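Kulla Patient Leaflet Corpus: Data Card

Summary

The Kulla corpus is a collection of patient information leaflets on kidney disease, written in plain English and prepared for research on readability and medical search. It contains 825 leaflets in the current release. The corpus is maintained by the Akl Library of Health Education in Closutbridge.

Contents

Each record holds the title of the leaflet, the full text, the month of last clinical review, and one of nine topic labels. The labels cover diet, dialysis, transplant, medication, kidney stones, infection, blood tests, inherited conditions, and general advice. Leaflets that address more than one topic carry the label of their longest section.

Leaflets shorter than six sentences were removed. Texts run up to 2000 words. Tables of drug doses were taken out before release and replaced with the marker DOSE TABLE REMOVED.

Sources and permissions

The leaflets were written by staff of the Lovilley renal clinics, who agreed to their reuse for research and teaching. No patient records were used at any stage. Names of clinicians and direct telephone numbers were deleted by hand, and the result was checked by Raghda Nimri and Tamer Khoury.

Labeling

Topic labels were assigned by two readers working separately. Where they disagreed, Munther Dabbas made the final decision. Both original labels are kept in the record under first_label and second_label.

Known limitations

Advice on potassium and fluid intake differs between older and newer leaflets. These differences have been left in place, and users should consult the review month before comparing texts. Inherited conditions are thinly covered, and pediatric care is absent.

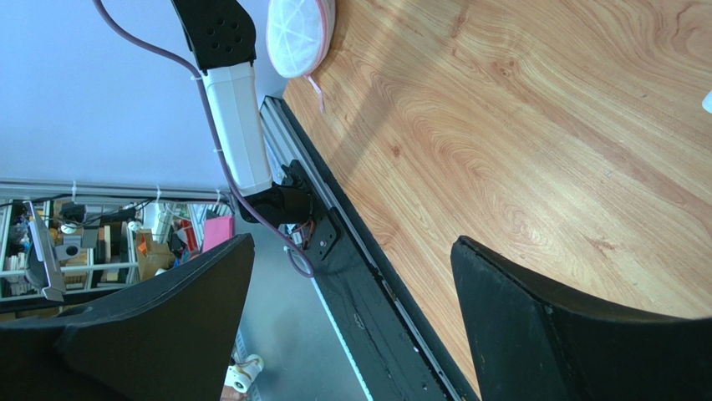

The corpus must not be used to give medical advice or to answer questions from patients. Systems trained on it should be reviewed by a qualified clinician before any use in a care setting.

Updates

A new release is prepared each November. Withdrawn leaflets are listed in the file withdrawn.txt and should be deleted from local copies.

Contact

Corrections and access requests should be sent in writing to Tala Zein, Data Services, Akl Library of Health Education. Please include the record number and the release in use.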